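Covering a table in blue plastic: a thread, because I have now done it and must be allowed to go on about it

1/ The sheet came from Kudo, the hardware place in Prorkstead. I asked for matt. Glossy was what they had, so glossy is what the table is wearing.
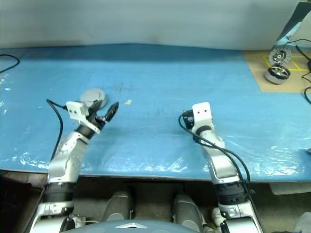

2/ On wrinkles. I have smoothed them outwards from the middle. I have smoothed them inwards out of spite. They move along a bit, like people on a bench, and then come back.

3/ The shine is something else. Every light in the room now appears twice — once on the ceiling, once in the table.

4/ Faint dark smudges near the middle. I have had a go with washing-up liquid and with a spray called Akuron, which smells of pears and ambition. The smudges and I have agreed to live together.

5/ The cardboard in the top right corner, with the yellow tape grid, stays. I did those lines with a ruler and a great deal of muttering, and I will not be taking questions about whether they're square.

6/ The small beige scrap can stay as well. I've walked past it so often it feels like staff.

7/ Total spent on tape since October: nearly 400 pence. Total spent on plastic: I've put the Kudo receipt in a drawer.

8/ Next job is the shelf. Same roll of blue, I'm afraid — there's miles of it left.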